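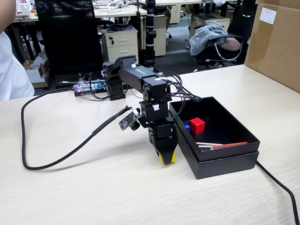 Small black arm on a light wood-grain tabletop, gripper down.

So I've become a jigsaw person. I did one in the winter when I had a cold, a cheap thing with a lighthouse on it, and by March I'd joined the swap shelf at Balau, the coffee place on MacDonald Street, and was carrying boxes home under my coat like contraband. I'm 68 pieces into the current one (I know because I bag them up in the evening and got curious) and it's almost all sky. Who paints that much sky?

The swap shelf works like this: you bring one, you take one, and you write on a sticky note inside the lid if anything's missing. People are pretty good about it. My last box had a note saying "3 gone, all grass," and it really was 3 and it really was all grass, and I can't tell you how happy that made me. The one before had no note at all and was short a chimney. I'm still a little sore about the chimney. 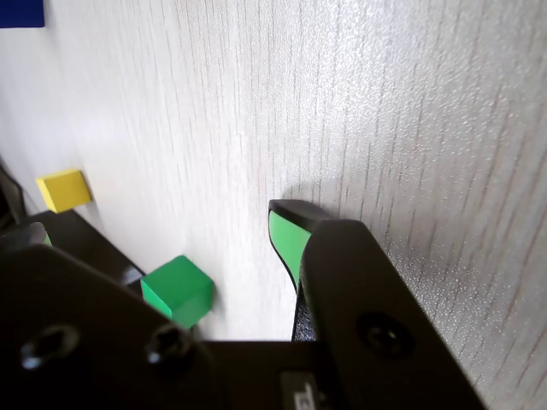
Sorting is where I've changed my mind the most. I used to dump everything out and hunt for edges, and now I go by color first and leave the edges for later, which my family thinks is deranged. It does mean you need a decent surface, and a white top like this one, with thin gray streaks running through it and that shine down the right side, is the kind I'd struggle with for a sky puzzle. Pale pieces just melt into it! I put down a dark green bath towel, pulled tight, and everything shows up – plus the pieces don't skate off when I lean on my elbow. Felt would be better. I keep meaning to buy felt.

The other thing is light. I do most of mine after supper and the ceiling lamp is hopeless, so I clip a reading light to the back of a chair and move it when my own hand gets in the way. It takes around two minutes to set up and I complain the whole time.

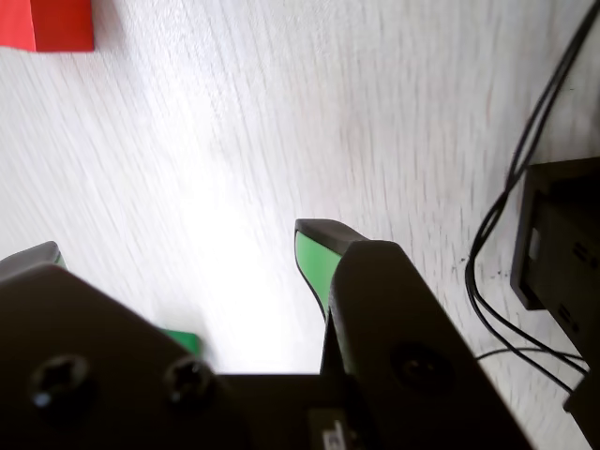 I did try one of the fancy ones too. It's called Mania, it's round, and every piece is a slightly different shade of orange. I lasted two evenings. My sister-in-law took it off my hands and finished it over a long weekend, and now she texts me photos of it whenever she wants something.

Next up is a harbor scene with lots of boats and, I checked very carefully, hardly any sky. If anyone's going by Balau this week, the lighthouse is back on the shelf, all there, note in the lid. Bring me something with buildings in it, please.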